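Dishwasher drawer vs. drying rack in the small sink basin

malik_k
Joined: August
We moved into the Catamport building last month and the kitchen has a double sink, one big basin and one smaller one, with a dishwasher drawer right next to it. Single drawer, not a full machine. I have a roll-out rack sitting in the small basin and I can't settle on what goes where.
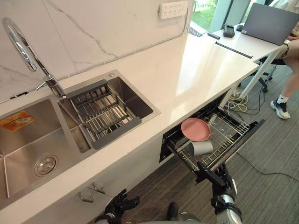 There are two of us, and we go through cups faster than anything else. Do you run the drawer every night even when it's half full, or wash by hand and let the rack do the work?

bulent200
Every night. A drawer is small, that's the point of it. We had one for 9 years and the only mistake I made was waiting until it was full, because then you're out of cups by lunch.

Daniyal Jatoi
I'd go the other way. Plates in the rack, cups in the drawer. A plate takes ten seconds to wash and it stands up fine between the rods. Cups are the ones that get coffee rings.

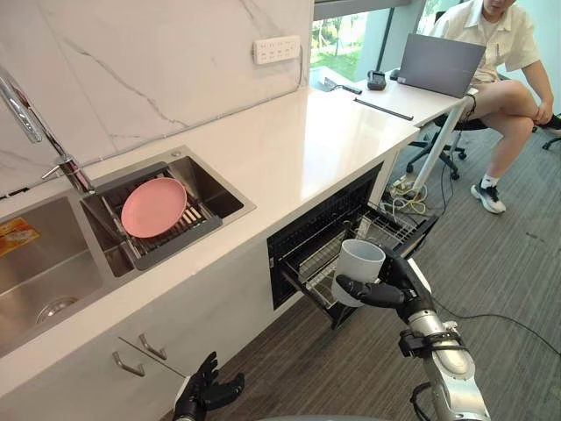

Put cups in upside down and leaning a little so water doesn't pool on the base. If they rattle, move them over a row.

vovanon
Disagree on the plates. If the rack lives in the small basin you've lost that basin. Where do you rinse?

Daniyal Jatoi
In the big one. That's what it's for.

vovanon
Not if there's a pan soaking in it, and in my house there always is.

malik_k
No pan soaking here most days, so I tried Daniyal's way this week. It's OK. The one thing I noticed is I have to look inside each cup before it goes back on the shelf. Some still have a ring at the bottom.

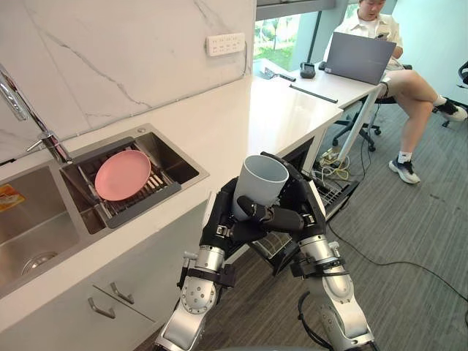 Is that the detergent or the way I'm loading?

bulent200
Loading, probably. Also clean the filter. Mine was disgusting.

vovanon
Could be hard water. Try a rinse with vinegar first, it's cheap.
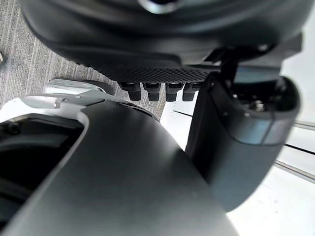

And if the drawer still leaves rings after that, check that the spray arm spins freely. A tall cup or a fork poking through the rack will stop it.

malik_k
Will do the filter tonight and the vinegar after. The rack stays for now.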